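Working Rules for Recording Household Handling Tasks with Hand-Held Grippers
Student project report, robotics practice module
Inês Magalhães
2020-03-04

1. Background

The project started in January with a short brief from Veloso, the company that supports our module. They wanted a set of written rules for students who record household tasks with hand-held grippers. The recordings are meant for training a robot arm to handle clothes and bedding. Until then each group had kept its own habits, and the recordings could not be compared well between groups.

I took the clothing part. Another group took kitchen items, and their rules are in a separate report. Where both groups needed the same rule, such as how to name a file or when to stop a recording, we agreed on one wording and both reports use it.

2. What the rules cover

The draft is called Covura, after the shared folder it was first kept in. It has 8 rules and fits on one sheet. It covers the room, the item being handled, the person holding the gripper, and the notes written after each take. It does not cover the robot arm itself, which has its own safety instructions in the lab.

The rules on the room are short. Cables must be kept clear of the fingers of the gripper. Floors must be free of anything a person could trip on, as the operator is looking at the item and not at their feet. Shiny floors and strong ceiling lights are allowed, but they must be written down in the notes.
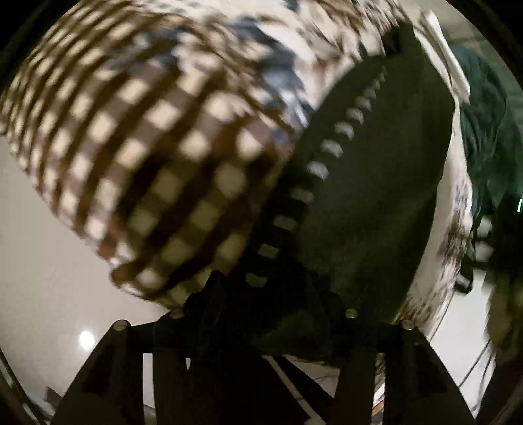
What should an operator do when a take contains a lot of motion blur?
Keep the take, mark it as blurred in the notes, and record the task again at a slower speed. Deleting it is left to the person who checks the set.

The second half of that answer caused the most discussion. My first draft let operators delete blurred takes on the spot. Two people in the group did this so freely that we lost takes where only the first moment was blurred and the rest was fine. The rule was changed after the first round.

3. Rules for clothes and bedding

Soft items are harder to write rules for than boxes or cups. A cup has one shape. A sweater can lie in any number of ways, and the operator has to start somewhere. We settled on the following wording:

Lay the item down in the state the task calls for (flat, folded or bunched) and write that state in the notes.
Do not smooth the item by hand once recording has begun.
Use patterned bedding for part of the set and plain bedding for the rest.
If a cuff, strap or drawstring gets caught in the gripper, stop and open the fingers before pulling.
Keep the other hand out of the path of the gripper.

Dark knitwear needed an extra line. On dark wool it is difficult to tell a fold from a shadow, so the draft asks for at least 3 takes of any dark garment, each from a different starting side.
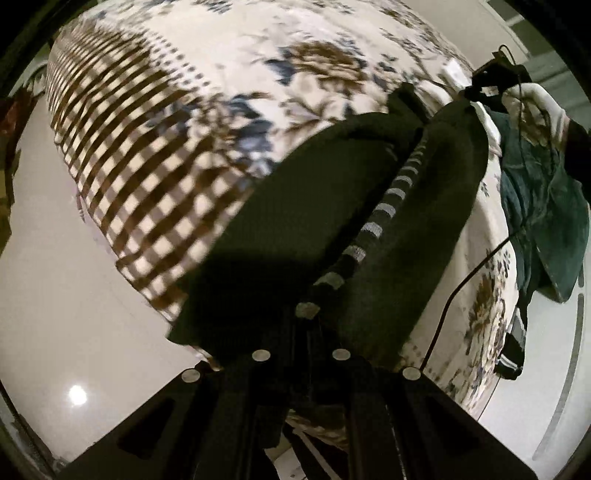
Figure 2. Dark knit garment on a patterned duvet, with the gripper at the lower edge and a gloved hand at the upper right.

4. Trying out the draft

We tested the draft over two rounds with 60 takes in each. In the first round, operators had the sheet beside them and could look at it at any time. In the second, they read it once at the start and then worked from memory. A checker from the kitchen group marked each take against the sheet.

Most rules were followed in both rounds. The one missed most often was the note on the starting state. People remembered to lay the garment out correctly and then forgot to write down how it had been lying. In the second round we moved that line to the top of the notes form, in a box that has to be filled in first, and the misses dropped.

The full set from all groups now holds around 700 takes. It is stored in Distia, the module's file system, with the notes form next to each take.

5. Open points

The rule on the free hand is too vague. "Out of the path" meant different things to different operators, and the checker could not always decide whether it had been broken. I would replace it with a fixed distance, but we have not measured what distance works for large items like a duvet cover.

The sheet also says nothing about when to clean the gripper fingers. Wool leaves fibers on them. The kitchen group has a cleaning rule and I suggest using theirs until someone has tested it on fabric.

The next group to take over the clothing part should get the sheet, the notes form and the checker's marks from both rounds. All of these are in the Clovora folder.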